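Plunham Hand-Held Gripper Kit for Small Parts Handling

Home / Equipment / Data Collection / Hand-held grippers

Sold by Drukico. Ships from stock. Volume quotes on request.

The Plunham is a two-finger gripper that a person holds and operates by hand while a camera on the tool records the work. Customers buy it to collect demonstrations before they commit to an arm, or alongside an arm they already own. It needs no safety fencing, no floor anchors and no programming. One operator can start recording on the first morning.

What is in the kit

Gripper body with hand trigger
One pair of black fingers, fitted
One spare pair of fingers
Camera mount and cable
Hex keys and finger screws
Printed setup card

The camera and the recording computer are sold separately. If you already have a camera, check the mount drawing under Downloads before you order.

Specifications

Maximum opening: 152 mm
Cable length: 9 ft
Finger mounting: screws, changeable at the bench
Operator hand: left or right

Planning your purchase

Most first orders are too small. A single kit works for a trial, but it leaves you with nothing when a cable fails or a finger wears out. For a team that records every day we suggest two kits per station, one in use and one on the shelf.

Fingers are a consumable. Put them on their own budget line and keep them apart from the capital request, or you will be back asking for approval every time a pair needs replacing. Finger packs are priced per pair, with a lower price at 16 pairs and again at 50.

Operator time will cost you more than the hardware. Plan for one operator per gripper, plus someone to reset the table and check recordings. Sites that leave out the second role tend to find bad recordings late, after the parts have been put away and the table has been changed over.

The bench itself can be simple. A plain, light tabletop with even overhead light is enough for most small parts work. Buy the bins, drawers and trays you plan to use in production, and buy a second set in case the supplier changes the mold. Leave room on the table for the parts as well as the storage, so that the operator can reach both without shifting position.

"We priced the grippers carefully and forgot the furniture," says Sanne Verbruggen, who runs purchasing for the Livosia assembly lab. "The second request was for tables, drawers and lights. I would put it all on one sheet next time."

Lead times

Kits leave our warehouse within a week. Finger packs ship the next working day if ordered before noon. Orders for the Bhardwaj wrist adapter, which lets you mount the same fingers on a robot arm, are built in batches – the next batch closes in August. If you expect to move to an arm later, order the adapter with the kits so the finger geometry stays the same across both.
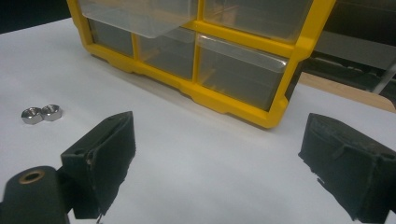

Applications: Fasteners and Drawer Storage

Hex nuts, a yellow drawer organizer with clear drawers, and open fingers over a white tabletop. Sorting and put-away jobs of this kind are a common first project, and the parts cost very little to replace. Use the standard fingers to begin with. For very small hardware, ask about the narrow-tip pair.

Drawers add a second motion to the job, and that means longer recordings. Allow for extra disk space and extra operator hours when you compare this with a plain pick-and-place task.

Related items

Narrow-tip finger pair
Standard finger pack
Bhardwaj wrist adapter
Replacement cable, 9 ft

Request a quote

Send us the number of stations, the parts you handle and your target start month. We reply by email with a written quote, including finger packs and freight. Requests that come in over the weekend are answered on Monday.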